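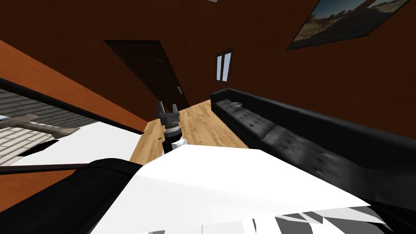 投影机开机之前，最值得花时间的一件事是挑房间。同一台 Duserine，搬到合适的屋子里，黑的地方沉得下去，夜戏里的人脸也一下子有了层次，第一次看到的人多半会“哇”一声！画面上的光打到白墙、白天花板上会弹回幕布，把暗部冲淡，所以墙面越深、越哑光越占便宜。像图里那样的深红褐色墙面，再配一扇深棕色的木门，底子就相当好；门把手是金属的，不过个头小，一般不用管，真觉得晃眼，拿块深色绒布套一下就行。家里是白墙也别灰心，后面有专门一节讲白墙怎么办。

第三章 摆放、安装与画面调整

本章适用于 Duserine 家用投影机的全部型号。幕布以 Zusance 固定框架幕为例，吊架以 Cabrera 可调吊架为例，用别家的幕布和吊架也可以照着做，只是螺丝孔位要自己对一下。第一次安装，请留出一个完整的下午，慢慢来，调整画面其实是整个过程里最好玩的部分。

3.1 动手之前

请先把下面这些东西找齐，放在手边：

卷尺
铅笔和一卷美纹纸胶带
水平尺（手机里的水平仪可以应急，精度差一些）
十字螺丝刀
一把稳当的人字梯（吊装时用）
足够长的 HDMI 线
一位愿意帮忙扶幕布的朋友

开箱以后，把镜头盖先留在镜头上，等机器放稳了再摘。泡沫和纸箱不要急着扔，以后搬家或者送修都用得着，原包装是最合身的。

注意：投影机从寒冷的地方搬进暖和的屋子，镜片和内部可能结露。请让机器在房间里静置至少 2 小时再通电。

3.2 确定幕布的位置

幕布的位置定了，其他东西都跟着它走。请不要反过来先装吊架。

1. 白天在房间里转一圈，看看窗户在哪里。幕布尽量不要正对窗户，侧面有窗问题不大，一道遮光帘就能解决。

2. 坐到平时看电影的位置上，背靠好，眼睛自然平视。请朋友在墙上视线所及的高度贴一小段美纹纸。

3. 以这段胶带为准，幕布画面的下三分之一处大致与它齐平。这样看完一部长片脖子也不酸，坐在地垫上的小朋友也看得到字幕。

4. 用胶带在墙上贴出幕布外框的四个角，再把四条边连起来。

5. 退回座位，对着这个胶带框坐上一会儿。想象一下片头出来的样子！太大、太高、偏左，都能在这一步感觉出来，挪胶带可比挪螺丝孔轻松多了。

6. 检查框里有没有开关、插座和暖气管。检查门：把门完全打开，看门扇会不会碰到幕布边框，也看看门开着的时候走廊的灯光落在哪里。

提示：先拿一张旧床单照胶带框钉上去，投几天试试，也是很好的办法。本手册的编写者 Palesa Kekana 自己家里就用床单看了整个 September……中文说就是整个九月，之后才把幕布往下挪了一个巴掌的高度，到现在都很庆幸当时没有急着打孔。

3.3 安装 Zusance 固定框架幕

框架幕绷好之后平得像一面鼓，效果非常漂亮。绷幕需要一块干净的地面，请先把地扫过，铺上随幕附带的保护膜。

1. 将边框的长条和短条按背面的字母对好，植绒的一面朝下，摆成长方形。

2. 用角码把四个角连起来，螺丝先拧到刚刚吃住的程度，暂时不要拧紧。

3. 量两条对角线。长度一致，说明框是方的；有出入就轻轻推一推长的那个角，直到一致为止，再把所有螺丝拧紧。

4. 戴上白手套，展开幕面，投影面朝下，平铺在框上。

5. 先挂四个角，再挂四边的中点，然后从中点向两边依次挂弹簧钩。左边挂一个，右边也挂一个，上下同理，让张力均匀。

6. 翻过来看正面。有斜纹，就把斜纹两端附近的钩子往外移一格。

7. 在墙上按胶带的位置装挂件，用水平尺校准，把幕布挂上去，轻轻往下拉，听到卡扣声为止。

注意：幕面不要用手直接摸，也不要用酒精或玻璃清洁剂擦。落了灰，用软毛刷从上往下扫；有印子，用微湿的超细纤维布轻按，等它自然干。

小心：墙面里可能有电线和水管。打孔前请用探测仪检查，石膏板墙请使用对应的膨胀件。

3.4 确定投影机的位置

Duserine 的镜头带变焦，摆放的余地很大，这是它最让人省心的地方之一。投射距离请查随机附送的快速指南背面那张表，找到幕布尺寸那一行，会看到最近和最远两个数值，机器放在这两个数值之间的任何地方都能把画面投满。

我们建议尽量靠近中间值。变焦两端都留一点余地，以后换幕布或者挪沙发，心里都不慌。

距离从镜头的前端量到幕布表面，不是从机身后盖量。这个错误非常常见，客服组的 Fidelina Pacheco 接到的“画面投不满”的电话里，很大一部分量完一遍就解决了。

摆放方式有三种，请选一种：

桌面摆放。最简单，拆了箱就能看。桌子或矮柜要稳，机身底下不要垫软布，布会堵住底部的进风口。缺点是有人从前面走过会挡住画面。

后方高架摆放。把机器放在座位后上方的书架或搁板上，散热好，也不挡人。搁板要能承受机身重量并且不随音响振动。

吊装。线一藏，屋子里清清爽爽，最推荐给打算长期使用的朋友。安装步骤见下一节。

不管选哪一种，机身左右和后方都要留出至少 20 厘米的空隙。请不要把机器塞进封闭的柜子里，哪怕柜门平时开着。

3.5 用 Cabrera 可调吊架吊装

小心：吊装需要两个人。一个人托住机器，另一个人上螺丝。如果天花板的结构不清楚，请找专业安装人员，这笔钱花得值。

1. 从幕布上边的中点，向天花板引一条垂直于幕面的线，用胶带标出来。镜头的中心应当落在这条线上。注意是镜头的中心，Duserine 的镜头并不在机身正中。

2. 按上一节查到的距离，在线上标出镜头的位置，再根据吊架底板的形状反推出孔位。

3. 打孔，装底板，逐个拧紧。装好之后双手抓住底板往下拽一拽，纹丝不动才能继续。

4. 把吊架的爪盘装到投影机底部的螺孔上。螺丝请用吊架附带的那一包，长度刚好；太长的螺丝会顶坏机身内部。

5. 一人托起机器，对准吊杆下端，另一人插入锁销并拧紧防松螺母。

6. 系上安全钢索。这一步请务必完成，再小的房间也一样。

7. 接好电源线和 HDMI 线，在吊杆旁边留一个松松的小弯再固定，以后微调角度时线才不会扯着机器。

8. 进入菜单，选择“安装”、“投射方式”、“吊装正投”，画面会自动翻转过来。

提示：HDMI 线有些是分方向的，插头上会标明哪头接片源、哪头接显示设备。埋进线槽之前，请先接上试看一遍。

3.6 第一次开机

终于到这一步了！拉上窗帘，给自己倒杯茶。

1. 取下镜头盖。

2. 按一下机身或遥控器上的电源键。指示灯先闪烁，随后常亮，风扇会有一阵稍大的声音，接着安静下来。

3. 选择语言和地区。

4. 按遥控器上的“图样”键，调出网格测试图。

5. 让机器带着测试图运行 20 分钟，然后再做精细调整。镜片热起来之后焦点会有极轻微的移动，冷机时对得再准，一会儿也会跑掉一点点。

这段时间可以去整理线缆，或者挑一挑今晚看什么。

注意：机器运行时请勿直视镜头，也不要让孩子或宠物凑近观看。需要从镜头前走过时，请背对光线。

3.7 对齐画面

对齐的原则只有一条：能挪机器就挪机器，能用镜头位移就用镜头位移，梯形校正放在最后。梯形校正是靠缩放像素把画面“掰”方的，会损失一些清晰度，字幕的笔画边缘最容易看出来。

1. 先看机身是否水平。把水平尺放在机身顶面，用底部的调节脚或吊架上的旋钮调平。吊装时请量爪盘。

2. 看网格的竖线。左边比右边高，说明机身朝一侧偏了，轻轻转动机身，到两边等高为止。

3. 用镜头位移旋钮，把画面上下左右移到幕布中央。

4. 转动变焦环，让画面的边缘刚好压到幕布的黑边上。Zusance 的植绒边框吸光能力很强，画面稍稍溢出一点，看起来反而更利落。

5. 重复第二步到第四步。调了一个，另一个多少会跟着动，来回两三遍是正常的，越到后面改动越小。

6. 四个角还是对不齐时，再打开“四角校正”，每次只移动一格。

3.8 对焦

对焦请站到幕布跟前去看，让朋友在后面转对焦环；只有一个人的话，可以用手机摄像头放大看，或者直接用遥控器上的电动对焦。

1. 调出对焦测试图，图上有密集的细线和小字。

2. 先看中心，转到最清晰，再多转一点让它变糊，然后往回转。经过一次“糊、清、糊”，就知道最清晰的那个点在哪里了。

3. 再看四个角。角上略软于中心是正常的。如果一侧清楚、另一侧明显发虚，多半是机身没有正对幕布，请回到 3.7 的第二步。

4. 锁定对焦环。

能看见一颗一颗的像素，就说明对得非常好了。退回座位之后，像素会消失，只剩下干净的画面，这个瞬间真的很有成就感！

3.9 亮度、对比度和颜色

出厂预设里，“影院”模式的颜色最准，建议从它开始。“明亮”模式适合白天看球赛，绿色会偏重一些，看电影就不太合适了。

1. 调亮度（控制暗部）。播放一段夜景，找一件黑衣服。把亮度往下调，到衣服的褶皱刚刚消失，再往回加一格。

2. 调对比度（控制亮部）。找一段有白云或者雪地的画面，往上加，到云的纹理开始糊成一片，再退一格。

3. 调色温。选“暖”。刚换过来会觉得画面发黄，请忍耐一下，看上半部电影眼睛就适应了，再换回去反而会觉得发蓝。

4. 锐度保持默认。加得太多，人物的轮廓会多出一道白边。

5. 关掉“动态光圈”看一段，再打开看一段，凭自己喜欢决定。有人爱那种更深的黑，有人受不了亮度变来变去，都对。

6. 把结果存到“用户一”。白天和夜里可以各存一套。

提示：调画面请在平时看片的时段、平时看片的灯光下进行。中午调好的参数，晚上看往往太亮。

3.10 白墙和浅色房间怎么办

绝大多数人家里都是白墙，看电影照样可以很过瘾。下面的办法按花费从少到多排列，可以做一样看一样，觉得够了就停。

关灯，包括那些小灯。路由器、插线板、空调面板上的指示灯，用黑色胶带贴住，效果出奇地好。

铺一块深色地毯，位置在幕布和第一排座位之间。浅色瓷砖和打蜡的木地板反光很强，画面下沿会在地上映出一片亮。

在幕布两侧挂深色的厚窗帘，看片时往前拉出一段。窗帘平时收起来，房间还是那个明亮的房间，家里人一般也不会反对。

处理幕布上方的天花板。它离画面最近，影响也最大。可以贴深灰色的吸音毡，顺便把回声也收一收。

刷墙。选哑光漆，颜色要深，红褐、墨绿、炭灰、藏青都可以，不必非得是黑色。我们试过一款 Pumoreo 的哑光墙漆，干了之后摸上去像粉笔，侧面看过去几乎没有反光，看电影时墙就像退到了远处，非常喜欢。先只刷幕布所在的那一面和两侧靠前的部分也可以。门要是浅色亮面的，可以一起刷掉，记得把把手拆下来或者用胶带包好。

注意：油漆未干透时请不要开投影机。漆的挥发物和打磨粉尘会吸附在镜片和进风滤网上。刷完之后开窗通风，等气味散尽再把机器搬回来。

换灰幕。浅灰色的抗光幕能压住一部分环境光，代价是画面会暗一点。Duserine 的亮度足够应付，只是坐在很靠边的位置时颜色会有变化，沙发很宽的家庭请先借一块小样试看。

3.11 声音的简单安排

机身自带的扬声器用来听新闻没有问题，看电影还是值得接一套音箱，哪怕是很普通的条形音箱。

1. 把音箱放在幕布正下方，不要放在投影机旁边。声音从画面的方向来，人物才像真的在说话。

2. 用带 ARC 标识的 HDMI 口连接，在菜单里把音频输出改成“外接”。

3. 放一段对白，看嘴型。声音早于画面时，在“音频延迟”里一格一格往上加，对上为止。

4. 低音炮先放在墙角听一听，嗡嗡作响就往外挪。门板和柜门有时会跟着低音颤动，在门框里贴一圈软胶条就安静了。

3.12 常见情况

画面上下颠倒：检查“投射方式”，桌面摆放选“桌面正投”，吊装选“吊装正投”。

画面一边大一边小：机身没有正对幕布，见 3.7。

画面中央有一个模糊的灰点：镜头或进光处落了灰。关机冷却后，用气吹吹镜头表面，不要用嘴吹。灰点仍在的话请联系客服，不要拆机。

黑白画面的边缘带一点彩色：极细的一条属于正常现象，退到座位上看不出来就不必处理。

没有信号：把线两头拔下再插紧，换一个 HDMI 口试试；线很长时，把片源的输出分辨率降一档，能出图就说明线需要换。

风扇声忽然变大：检查进风口有没有被书本或窗帘挡住，清理滤网。

遥控器没反应：对着幕布按一下试试，接收器能收到幕布反射回来的信号。还是不行就换电池，两节一起换。

自动关机：多半是过热保护。等指示灯停止闪烁，清理滤网，确认四周的空隙足够，再开机。

3.13 日常保养

滤网每隔 3 个月清理一次，养猫养狗的家庭请勤快一些。

1. 关机，等风扇完全停转，拔掉电源。

2. 拉开机身侧面的滤网盖，取出滤网。

3. 用吸尘器的软毛刷头从正面轻轻吸一遍。滤网不能水洗。

4. 装回，盖好，听到咔嗒一声。

5. 开机，在菜单里把滤网计时归零。

镜头脏了才擦，没脏就不要碰。先气吹，再用镜头布从中心向外打圈。长时间不用时盖上镜头盖，罩一块布，使用前记得把布拿下来。

搬动过机器，或者换了沙发、挪了幕布，请从 3.7 重新走一遍。第二次做会快得多，很多用户说到后来甚至有点上瘾，隔一阵子就想把测试图调出来看看。

网络片源、多机位配对和定时开关的设置，请看第四章。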